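Cuaderno del taller – jornada de puertas abiertas

Escribo esto ya sentado, con los zapatos quitados y la voz hecha polvo. Al final vinieron 47 personas, que para un taller como el nuestro es una barbaridad, y eso que el cartel del portal se cayó a media mañana y lo tuvimos que pegar con cinta de pintor. Los de Turcotte llegaron los primeros, antes incluso de que encendiéramos las luces del fondo, y se quedaron hasta que sacamos las escobas.

El plan era sencillo: enseñar las pinzas de mano en la cocina de pruebas, dejar que la gente las cogiera y luego pasar al banco a ver las curvas en pantalla. Tiruwork Mamo llevó la parte de la cocina y yo la del banco, aunque a la segunda tanda ya nos habíamos cambiado el sitio (a ella le aburre explicar gráficas y a mí me encanta). Hicimos 7 tandas en total, con grupos de hasta 7. La última se alargó muchísimo porque un señor jubilado de una embotelladora quería saberlo todo sobre el agarre en vidrio, ¡y qué preguntas hacía! Apunto una para pensarla con calma: si el dedo abre plano y la botella tiene el hombro redondo, ¿dónde conviene que apoye, en el cuerpo o más arriba?

El ejercicio que más gustó fue el de las botellas de la estantería. Se coge una, se mantiene derecha delante de las baldas y se busca un hueco donde dejarla. Parece una tontería hasta que tienes la pinza en la mano y te das cuenta de que la muñeca quiere irse por su cuenta. Con la roja de tapón blanco se atrevió casi todo el mundo – será el color, no sé.
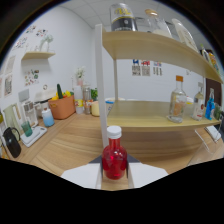 Demden, 7 de marzo de 2018

Notas sueltas antes de que se me olviden. El programa Wondness se nos colgó dos veces, las dos al cambiar de usuario sin cerrar la sesión anterior. Ya lo sabíamos desde diciembre y no lo hemos arreglado, así que lo pongo aquí en grande: ARREGLAR ESTO. Tiruwork propone un botón de reinicio en la propia empuñadura. A mí me da miedo que la gente lo pulse sin querer, pero lo probamos.

La balda de abajo es mejor que la de arriba para principiantes. Arriba tapas con el brazo lo que estás mirando y acabas tanteando. Los niños, en cambio, iban directos a la de arriba, claro.

Otra cosa: la gente aprieta demasiado. Todos, yo también el primer día. Los 4 que venían del curso de Grostisness fueron los únicos que cogían flojo desde el principio, y les pregunté si lo habían practicado y me dijeron que no, que simplemente les daba apuro romper algo. Habría que empezar la demostración enseñando cuánto se puede aflojar, y después ya lo de abrir y cerrar.

Pendiente para la próxima: más sillas junto al banco, una lista de turnos en la puerta y agua para quien explica – acabé bebiendo del grifo. La hoja de visitas está en el cajón gris, debajo de las llaves Allen. Hay 2 correos que no consigo leer; si alguien entiende esa letra, que me avise.

Comentarios

Maite: Yo estuve en la tercera tanda y me lo pasé en grande. ¿Repetís antes del verano?

R. Turno de tarde: Los correos ilegibles pásamelos, que yo descifro recetas de médico.

Tiruwork Mamo: El botón, con tapa. Así no lo pulsa nadie sin querer y tú duermes tranquilo.

Entradas recientes

Cambio de muelles en la pinza vieja
Wondness: errores conocidos y apaños
Visita a los talleres de Turcotte
Inventario de diciembre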